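Unit 4: Shadows and Soft Light
Drawing Foundations, Zuscombe evening course
Instructor: Begoña Sepúlveda

Bring your sketchbook, a soft pencil and a kneaded eraser. We start at 6:30 p.m. in the upstairs studio.

Hard and soft edges

A small light source, such as a bare bulb, gives a shadow with a sharp edge. A large source, such as a window on a cloudy day, gives a shadow that fades out slowly. Distance matters too. The farther an object is from the surface its shadow falls on, the softer the edge gets.

Beginners tend to outline a shadow and fill it in. With soft light there is no outline to find. Lay down a pale tone first, then build toward the darkest part in thin layers.

White is seldom white

A white surface in a room usually holds several grays. On the tabletop below, broad shadows run from the upper right toward the lower center, and none of them needs a line.
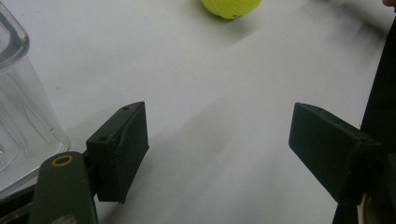 Exercise 1: Value strip

Draw a strip of five boxes. Leave the first as bare paper and make the last as dark as your pencil allows. Fill in the three between – even steps, no smudging with the finger.

Exercise 2: Folded paper

Fold a sheet of paper once and stand it near a lamp. Draw it for 25 minutes using tone only. Then move the lamp back and draw it again for 30 minutes.

Homework

Read the chapter on cast shadows in Jatoi, pages 1 to 30. Noman Bhutto has the spare copies.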